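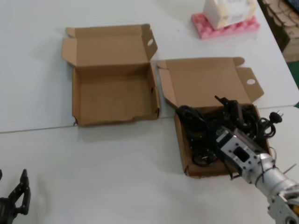 # Gripper trials: cables, box to box

Bench notes and gallery, last edited 12 Jun 2020

This page belongs to the comparison between the Fluma and Hileck grippers on the two-armed bench. The job is moving power cords and other loose cable out of one cardboard box and into the next. The work came from Mokgethi, who sort returned electrical goods and wanted to know if an arm could take over the dullest part of it. Jarmo Niskanen ran the arms, Irja Pesonen kept the log, and I wrote the notes. Corrections to me, please, and not straight into the log.

## Boxes

**Cords in the right-hand box, empty box on the left.** The starting layout for the right arm. The gripper goes down into the tangle, closes, lifts and carries across to the left.

**Lids.** We leave them on and folded back. Mokgethi do not cut the lids off their boxes, so we didn't either. An upright flap makes the approach from the far side awkward, and the planner has to be given the flap as an obstacle or it will go through it.

**Box position.** The boxes are not fixed down. A snagged cord will drag a light box along with it, and we wanted that to show up in the results. Jarmo puts them back by eye between attempts. We tried tape for a morning and took it off again.

**Torn edges.** A box stays in use until it won't stand up. Drumex supply them flat and we fold them as we go.

## Cords

**Black cable.** Most of what Mokgethi get back is black, so black cords are the main test. They are hard on the camera. Two cords lying against each other look like one, and a black finger in front of black cable is hard to pick out at all. Máté Farkas tried a wrap of pale tape on the fingertips, which helped the camera but changed the grip. The scored runs were all done without it.

**Plugs.** The plug is the easiest thing to find and a poor thing to hold. It gives the fingers something solid, but if the cord is under others the weight pulls it round and it slips out. Holding the cord a little way behind the plug was better with both makes.

**Coils.** A small coil can be caught by putting a finger through it. This works well when it works. When it doesn't, the coil opens and the next attempt is harder than the last one.

**Mixing.** Before each run the cords are tipped out, stirred by hand and dropped back in. Rosângela Conceição asked for a fixed pattern so that both grippers would get the same tangle. We couldn't make one that survived being put in the box, so the comparison rests on the number of attempts.

## Fluma gripper

**Reach.** Slim enough at the fingertips to get down between cords without pushing the whole heap to one side. It was the better of the two for a cord lying along the bottom of the box.

**Closing.** The fingers close evenly and stop gently. On a single cord the force reading is hardly above the noise, so the software often decides it has missed when it hasn't. Jarmo lowered the threshold in stages until the false misses were rare. After that it sometimes reported holding a cord when there was nothing there, and we left it at the setting before.

**Release.** Clean. Cords drop when they are told to.

## Hileck gripper

**Grip.** Stronger, and once it has a cord it keeps it. It will lift a good part of the tangle with it, which for Mokgethi is a fault, as they want the cords one at a time.

**Linkage.** Thin cable gets into the joints. The cure is to open fully over the second box, close, and open again. This adds time to each move but saves having to stop the arm and clear it by hand. Tipene Stubbs has written to Hileck about a cover for the finger joints. No reply yet.

**Speed.** Quicker to open and close than the Fluma, though with the extra opening at the end there is little between them over a full move.

## Arms and mounting

**Brackets.** The perforated brackets at the wrist are there so that a gripper can be moved or turned without making a new part. Anything we expected to change was mounted this way. They have a little flex in them under load. You can see it if you watch the fingertips while the arm comes to a stop - we let it settle before closing.

**Cable ties.** Check them before a run. One that has slid towards the joint will limit the bend, and the arm then faults for no obvious reason.

**The other arm.** It stays clear of the boxes while one arm is working alone. Using both, with one arm holding the heap down and the other pulling, was tried late in the trial and is not in the scores. It looked promising with the Fluma on the pulling side. It was slow, and the arms spent a lot of time waiting for each other.

## Camera

**Head view.** The main view for all runs, looking down at the table. It sees into both boxes well until an arm goes in, and then it mostly sees arm.

**Wrist view.** Tried with the Fluma only. It was useful for the last part of the approach and no use once the fingers were among the cords. Máté thinks a small light would fix this. I think the light would reflect off the cable, but we haven't tested it, so neither opinion counts for much.

**White table.** Good for finding the boxes. With the room lights full on it pushes the exposure down and the inside of the box goes dark, so set the exposure on the box and leave it there.

## Scores

The log has 801 attempts, split as evenly as we could manage. The Fluma brought up a single cord more often. The Hileck dropped fewer. Neither emptied a full box without someone stepping in, and the last few cords took longest with both.

For Mokgethi's purpose I would take the Fluma. For moving bundles, where it doesn't matter how many come up together, the Hileck is the one to use. Irja disagrees about the first of these and has put her reasons at the top of the log, mainly to do with finger wear, which I didn't look at closely.

## Still to do

- Repeat the coil attempts with stiffer cord.
- Two-armed runs, scored properly this time.
- Fingertip tape in a dark grey, if Máté can find some that isn't shiny.
- A deeper box. Drumex have one in their list and Rosângela is asking for a few to try.
- Return the Hileck spare fingers by August.

The log and the settings files are in the shared folder under the name of each gripper. Ask Irja for access.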